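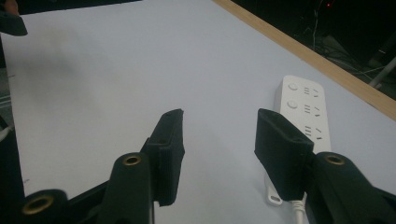
Teaching a Robot to Plug Things In, One Grip at a Time

By Weidong Tang
2022-03-09
14 comments | 37 shares

Ask anyone at the Latuheru lab what the hardest job in the house is for a robot and you'll get the same answer: plugging something in. Folding a towel badly still leaves you with a folded towel. A plug that's a hair to one side of the socket leaves you with nothing.

I spent an afternoon with the lab's lead researcher, who runs the project they call Kandik, and I came away wanting to try it myself (I did, more on that later). The method is wonderfully direct. People carry out the task with hand-held grippers, each with its own camera, and the recordings become the lessons for the robot arm.

"We used to steer the arm with a joystick," she told me. "It took forever and the motions were terrible. Everyone slowed down, everyone stopped and started. With a gripper in your hand you move like a person, and that's what we want the robot to learn from."

The task is plain enough. There's a table, a white power strip and a plug. A person brings the plug down to the strip and tries to push it home. Then they do it again. The team collected 1,000 tries this way, with the strip turned to a different angle between rounds.
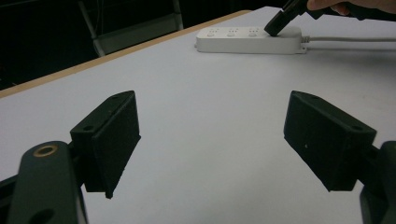
The plug meets the strip, with the gripper's jaws open in the foreground.

What surprised her group was which recordings mattered. At first they threw out anything clumsy. If the plug landed beside the opening and had to be nudged over, the recording went in the trash. A student went back through the discards and found 189 of them where the person had missed, felt around and then got it in.

"Those were gold!" she said, and she was nearly out of her chair by this point. "A clean try shows you where to go. It doesn't show you what to do when you're a little bit off, and a robot is always a little bit off."

So they put them back. The arm trained only on the clean tries got the plug in 41 times out of 100. With the clumsy ones added, trained for the same length of time on the same computer, it managed 78. She pulled up the two sets of trials on her laptop and we watched them sideby side — the first arm pressing down hard on bare plastic and giving up, the second one sliding over, pausing, and going in with a small tilt.

I asked about that tilt, which looked so human to me. She laughed. "We never put it in. Most people lean the plug a bit and let one end find its way first. I do it too, and I had no idea until I saw the arm doing it."
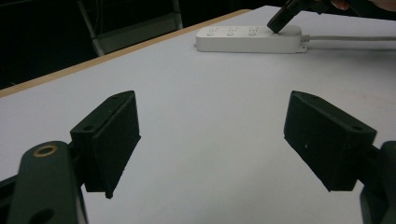 There are limits, and she was quick to list them. The arm has worked with only one model of strip so far. It does worse when the light in the room changes. The cord is trouble as well, as it can tug the strip a little way across the table when the arm pushes at an angle. A visiting group from Clastau has suggested adding touch sensing to the finger pads, and a first test of that is planned for June.

"I'd love to see it handle a strip it has never met," she said. "Different color, different spacing, half the sockets taken. That's what people have behind their desks."

As for my own turn, the gripper was easier to hold than I expected, though lining up the plug through a pair of stiff fingers was not. I missed the socket twice, scraped along the top and finally felt it drop in. She asked if she could keep the recording.

Comments (14)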